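Flirnumham store room and drinks shelf: progress report, August

To: Sernex small grants desk
From: Ukar, stock and kitchen side

Sorry this is short on polish, we wanted it in before the end of the month.

Where we are

Store room cleared. Old racking out, new racking from Akl in, bolted to the back wall. Floor scrubbed twice, still a stain by the door that won't shift. The damp patch you asked about last time has been painted over with the sealing stuff and so far no sign of it coming back. Will keep looking.

Full count done at last. 3002 items on the old sheet, 1789 on the new one. The gap is mostly double entries from when two people were keeping seperate lists, plus the out of date tins we wrote off in spring. New sheet is the only sheet now. The old one is locked so it can't be edited by accident.

Soft drinks were the worst part. Cases split open all over the place, singles pushed in behind the rice, imported sodas with no English on the label logged as "orange, misc" or just "bottle". Those are now logged by flavor, size and a copy of the brand name as printed. Slow going when the name is in Chinese and the person typing can't read it, so we're pasting the characters in from a master list and matching by eye. Works OK. 182 lines relabeled this way, 27 still to do, nearly all of them on the bottom shelf.

What we spent

Racking and fixings came in under the quote. Label printer went over, because the first one jammed and we ended up buying the better model. Net result is a small amount left in the equipment line. We'd like to move it to shelf edging if you're ok with that, bottles slide forward on the top row when somebody pulls a case from below. Receipts went over with the last batch, the one for the printer is being resent as the scan was too faint.

Nothing spent yet from the training line. See below.

What slipped

Training sessions. Planned two, held one. Turnout fine, but half the time went on the printer. Second one pushed back a few weeks.

Date checks on the drinks. The dates are printed in different places depending on the maker and some are in year first order, which caused mixups on the first pass. Redoing those. Anything we can't read goes on the hold shelf and doesn't get handed out.

The fridge. Still waiting on the part. Drinks are going out at room temperature for now, people have been nice about it.

Kitchen side

Serving hatch is open again from noon. Drinks go out with the hot meal, one each, and the tally is kept on a clipboard next to the hatch and typed up at closing. Orange goes first every single day, then lemon, cola last. We are changing the order to match. Empties come back to the crate under the counter and get rinsed before pickup.

Next steps

Finish the bottom shelf. Fit edging once you confirm. Second training session, shorter handout, no printer demo. Put a sample of each drink at the front of its row with the brand side facing out, so whoever is restocking can match the bottle in their hand to the one on the shelf without going back to the sheet. We've begun on this with the orange sodas, they are the ones that get mixed up the most, and will carry on to the

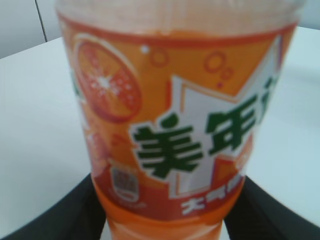 lemon and cola rows after that, then the juices. Water doesn't need it.

One question for you: does the final report need the full stock sheet attached or is the summary page enough? The full one prints very long. Also please confirm the edging money by email so we have it in writing before we order from Akl.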